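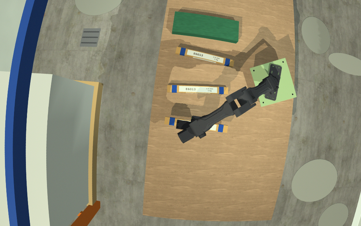 Melquiades Cervantes objected at the October review that a purchase plan built on simulated trials would understate the cost of end effectors, and asked that fingers and mounting plates be priced as consumables. We adopted the change. Arms in this payload class are usually quoted as a single line item, and the quotes we received from Fuststead and Iveria followed that practice, leaving the gripper, base plate, cabling and spare fingers to a later order.

Figure 4. Simulated handling of 1 kg electrode boxes with a table-mounted arm.

4.2 Cost basis for the packing cell

The cell is planned for the Revdale stockroom, where welding electrodes are picked by the box and consolidated for delivery to job sites. The budget model separates three groups of cost: fixed hardware, items replaced on a schedule, and engineering time. Fixed hardware covers the arm, controller, table and guarding. Scheduled items cover fingers, finger pads and suction spares. Engineering time covers fixture design and acceptance testing, and is charged at the internal rate.

Box geometry drives the second group more than we expected. A long, narrow carton picked away from its center of mass puts a moment on the fingers, and the stiffness needed to resist it raises the unit price of each pair. We therefore specified two finger designs in the request for quotation and asked vendors to price them separately. Only Ayala returned both prices in the form requested.

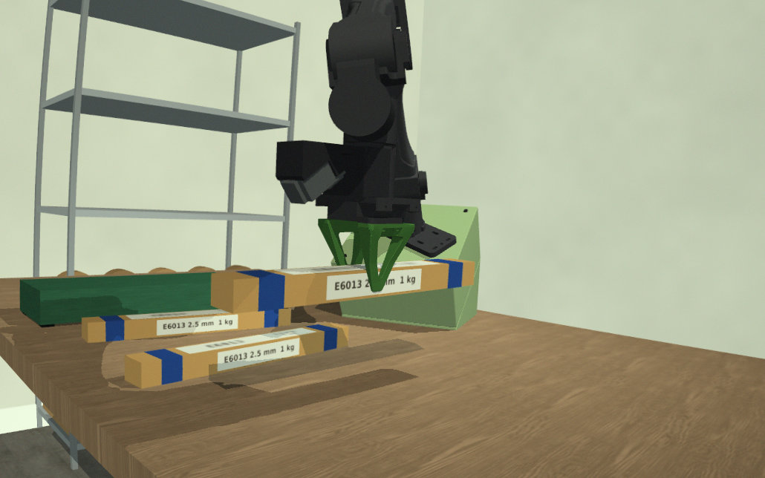
Finger life was set at 1,000 hours for planning purposes. This value is an assumption and will be revised once wear has been measured on the installed cell. At the planned duty of 62 hours per week, it gives three replacements in the first year, with a fourth pair held as stock. Pacheco and Palacios used a shorter interval in their earlier estimate for the same stockroom, but their figure included damage during commissioning, which we carry under engineering time.

Engineering time was estimated at 542 hours. The largest share goes to fixture design, followed by acceptance testing. Simulation work completed before the purchase decision is excluded, as it would have been incurred under any of the three quotes. The exclusion favors the lowest hardware bid slightly, and Section 5 repeats the comparison with the simulation hours restored.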